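The Clamar curved cabinet, after a winter of living with it

Review by Boglárka Pintér
6 February 2019

I should say first that I never meant to buy a cabinet. I went to Gál, the second-hand and clearance furniture place out past the ring road, to look for a lamp. I came out without a lamp (still haven't got one, I'm writing this under the big light) and with a delivery slot booked for a thing shaped like half a barrel.

The thing is the Clamar, made by a small outfit called Odport, and if you've been looking at curved furniture at all you'll have come across it, or one of its cousins. Mine was a shop-floor model and cost me £229, with delivery on top. The finish is a honey brown, quite warm, and it's the first piece of wooden furniture I've owned that I'd call cheerful. There's an open shelf at the top with curved slats down both sides, then the lower part, which has a rounded front with a few fine grooves running round the bottom of it. The grooves collect dust. I'll get to the grooves.

Why curved? Well, I have a narrow room and a bad hip, and I've been walking into the corners of square cupboards for most of my adult life. My last bedside unit had a corner at precisely thigh height and I had a bruise there so often that my sister thought it was a birthmark. So when I saw this big round-fronted thing with no corners on the side you walk past, I was sold before I'd even looked at the price ticket. And I can report: no bruises since it came! That alone is worth two stars.

Delivery was two men and a lot of muttering. It arrives in one piece, so measure your stairs, please, properly, with a tape and not with your arms like I did. The widest part of the curve is wider than you think it is because your eye slides round it. We got it past the banister on the second go with a bath towel wrapped round the belly of it. If you live up more than one flight I'd ring Odport first and ask them whether the top comes off, as I've heard two different answers.

The smell went after a week or so. It was a varnishy sort of smell, not horrible, a bit like a school hall in September. I kept the window open a crack and slept on the sofa for the first couple of nights, but I'm sensitive to that kind of thing and you might not notice.

Now, the open shelf, which is the bit everybody asks me about. It's the part you see and the part you use, and I've changed my mind about it several times. In the shop they'd styled it with one vase and a folded napkin and it looked like a magazine. At home it took me no time at all to turn it into the place where everything lands. Books, bottles, my tea, a towel on its way to somewhere else. I had a rule at first (books left, wet things nowhere near it) and the rule has slipped.

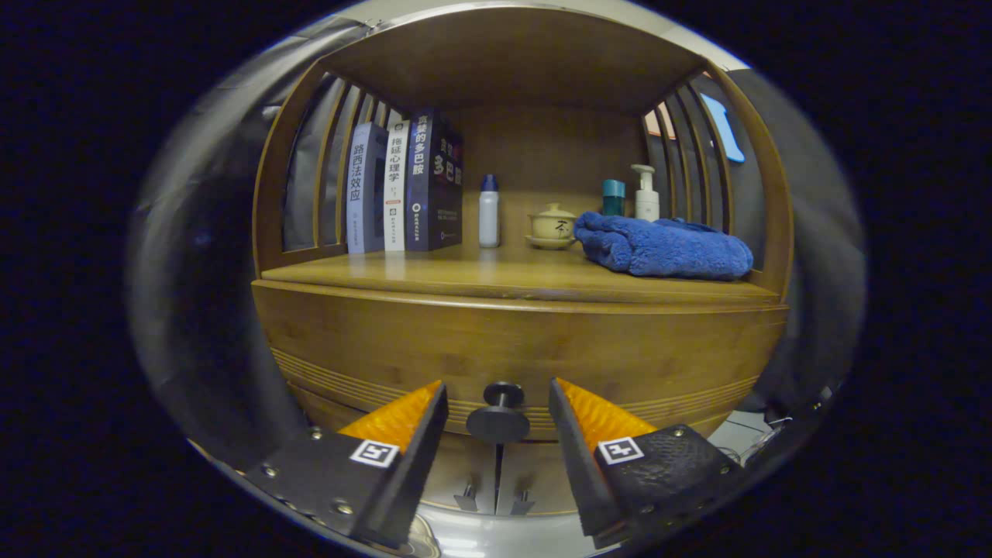

The depth is what makes it work. You can stand a few bottles against the back and still have room in front of them, so the shelf swallows a good deal more than it looks as if it should. A paperback goes in upright with space to spare. I wouldn't try it with a tall cookery book or an atlas without measuring first, and mine live in the hall anyway.

What it doesn't do is hold books up by itself. This is my first proper grumble. The sides are curved, so a row of books pushed up against the slats has nothing flat to rest on, and a short row leans about and then goes over, usually at night, usually when I've only just dropped off. A full shelf of books would prop itself up, I suppose, but then where would the tea go? I've been meaning to buy a bookend. Csaba Kerekes from my evening class has the same cabinet and uses a jar of buttons, and he's very smug about it.

The surface is glossy, glossier than I'd have picked. It looks lovely when it's just been wiped and it shows every single thing when it hasn't. Rings from cups, mostly. I put a saucer under everything now, and a lidded cup if I'm taking tea up to bed, which I'd recommend to anyone who reads in the evenings and forgets the tea is there. The one ring I did leave came off with a barely damp cloth and a bit of rubbing. I haven't dared leave one for longer to see what happens, so don't take that as a promise.

Bottles, on the other hand, are no trouble. A pump bottle is the best thing you can keep on it, if you ask me -- you can work it one-handed without lifting it, so it doesn't leave drag marks in the shine. Hand cream that you have to unscrew is more of a nuisance. I've got a small tray on order that may or may not solve this.

The slats. I love the slats. I thought they'd be a silly decorative thing and they're the reason I'd buy it again. They let the light through from the side, so the shelf isn't a black hole the way the old box unit was, and they stop small things rolling off the ends. Air gets through as well, which makes me feel slightly better about the towel situation. (I know. I do know. There's a hook on the door and I walk straight past it.) The gaps are wide enough to get a duster between but not, in my case, a whole finger with a duster round it, so I use an old make-up brush and go up and down each one on a Sunday while the radio's on. It's oddly soothing and takes less time than you'd imagine.

The grooves at the bottom are a different matter. They run round the curve, they look very smart, and they fill up with fluff. A duster skates over them. The hoover brush skates over them. The make-up brush does it if you kneel down, and kneeling down with my hip is a project. I've settled on doing them once in a while and otherwise looking at the top half.

A word about the other one I considered, the Gister. It's a similar size, squarer, with closed sides, and in the shop it felt every bit as solid. It was £83 cheaper too, which made me go away and have a coffee and think. If you want to line up lots of books and have them stay lined up, get the Gister, I mean it. The flat sides would do the job much better and you'd have money left over. I couldn't get past the corners. I stood next to it in the shop and could feel my thigh flinching.

Things I'd tell Odport if they rang me up. Put a little lip or a loose divider in with it, even a plain block of wood, so a short row of books has something to lean on. Send felt pads for the underneath, because mine came with none and I had to lift the thing a bit at a time with a neighbour to slide some in. And print the real width at the fattest part of the curve on the label! The ticket in the shop only gave the width at the back, and that's how people end up with a cabinet stuck on a landing.

Does it wobble? No, not a bit, and my floor slopes. I'd half expected it to rock with that shape but it sits down nicely and stays put, even when I lean on the top to get my socks on. The top itself is flat and a useful height for a lamp, if you're the kind of person who goes out for a lamp and comes home with one.

I've been asked whether it looks too old-fashioned. It does look like something from a grandparent's house, and I think that's half of why I like it. My room is mostly grey and plain and the cabinet makes it look as if somebody lives there. My niece says it's like a birdcage with a tummy. She's asked if she can have it when I'm dead, so I'm taking that as a good review from the younger generation.

Marks, then. Four out of five. It loses half for the books falling over and half for the grooves. If yours is going in a spare room where it'll have a vase on it and be left alone, you might well give it five. For a bedroom where somebody reads and drinks tea and puts down towels, four is fair, and I'd still pay the money.

One last practical thing for anyone ordering: Gál will hold an item for two days with a deposit, so go home and measure. Take the tape up the stairs with you. And if they've still got that brass lamp by the till, the one with the green shade, could somebody please let me know.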